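알코올 음료 라벨 심사, 도수 표기의 위치를 묻다

무알코올 및 저도수 음료의 라벨 사전 검토를 맡고 있는 스벤드 발두르스도티르(Svend Baldursdóttir)는 인터뷰 첫머리에서 용어부터 정리했다. "저희가 보는 것은 맛도 품질도 아닙니다. 용기 표면에 인쇄된 정보와 그 배치만 봅니다."

그가 속한 업계 자율심사 기구 아르나리(Arnari)는 지난 5월부터 같은 상표로 일반 제품과 무알코올 제품을 함께 내는 경우에 별도 심사 절차를 적용하고 있다. 해당 기간에 접수된 시안은 345건이고, 그중 70건이 수정 권고를 받았다. 권고 사유로는 도수 표기의 위치가 가장 많았다.

"도수를 숨기는 업체는 거의 없습니다. 다만 뒷면 성분표 아래에 넣는 경우가 많습니다. 상표명이 같고 바탕색이 같으면 진열대에서 두 제품을 구별할 근거가 앞면에 남지 않습니다."

그는 부샤르(Bouchard)의 사과 발효주를 사례로 들었다. 일반 제품과 무알코올 제품의 차이가 캔 상단의 얇은 띠 색상뿐이었고, 심사부는 앞면 도수 표기를 상표명과 같은 시야 안에 둘 것을 요구했다. 업체는 두 번째 시안에서 띠의 폭을 넓혔으나 도수는 그대로 뒷면에 두었다. 이 시안도 반려되었다. 세 번째 시안에서 도수가 상표명 바로 아래로 옮겨졌고 심사가 종결되었다.

시안 심사는 평면 도안과 실물 용기 양쪽으로 진행된다. 평면에서는 한눈에 들어오는 문구가 원통형 용기에서는 옆면으로 돌아가기 때문이다. 발두르스도티르의 설명으로는 정면 기준선에서 좌우 33도 이내에 도수가 들어와야 한다. "법정 기준은 아니고 저희 내부 기준입니다. 업체가 다른 방식으로 식별성을 입증하면 그것도 받습니다."

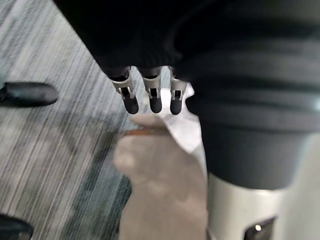 어두운 천 덮개 아래로 나란히 내려온 로봇 손가락. 끝부분은 검은 고무로 되어 있다.

미성년자 소구 여부는 판단이 더 까다롭다. 만화풍 캐릭터가 있다는 사실만으로 위반이 되지는 않는다. 심사부는 선의 굵기, 채도, 서체, 캐릭터의 행동, 유사한 과자나 청량음료 포장의 존재 여부를 각각 기록한 뒤 전체 인상을 평가한다. 파라(Para)의 과일 맛 탄산주는 캐릭터를 유지한 채 통과했다. 바탕이 단색이었고 주류임을 알리는 문구가 캐릭터보다 컸다.

반대로 위시스(Wisis)의 무알코올 제품은 캐릭터가 없는데도 권고를 받았다. 문제가 된 것은 '마음껏'이라는 문구였다. 업체는 알코올이 없으므로 과음 조장이 성립하지 않는다고 주장했다.

"논리로는 맞습니다. 그런데 같은 상표의 일반 제품이 옆에 놓입니다. 문구는 상표에 붙어서 기억됩니다. 저희는 상표 단위로 봅니다."

이 해석에 대해서는 이견이 있다. 소규모 양조장 쪽에서는 제품별로 심사해야 한다는 의견서를 냈고, 심사부도 검토 중이라고 한다. 발두르스도티르는 개정 시점을 묻자 답하지 않았다.

심사위원은 4명이며 안건마다 서면 의견을 먼저 제출한다. 의견이 갈리면 업체에 추가 자료를 요청하고 재심사 일정을 잡는다. 그는 업체가 제출하는 자료 가운데 소비자 설문의 활용도가 낮다고 말했다. 질문 문항에 '주류'라는 단어가 먼저 나오면 응답자가 라벨을 읽기 전에 답을 알게 되기 때문이다.

"설문을 하실 거면 용기만 보여 주고 무엇인지 적게 하십시오. 문항은 하나면 됩니다. 원자료도 같이 보내 주셔야 합니다."

수정 권고를 받은 업체는 개정 시안과 변경 사항 대조표를 함께 제출해야 한다. 이미 인쇄된 용기의 소진 기간은 안건별로 정한다.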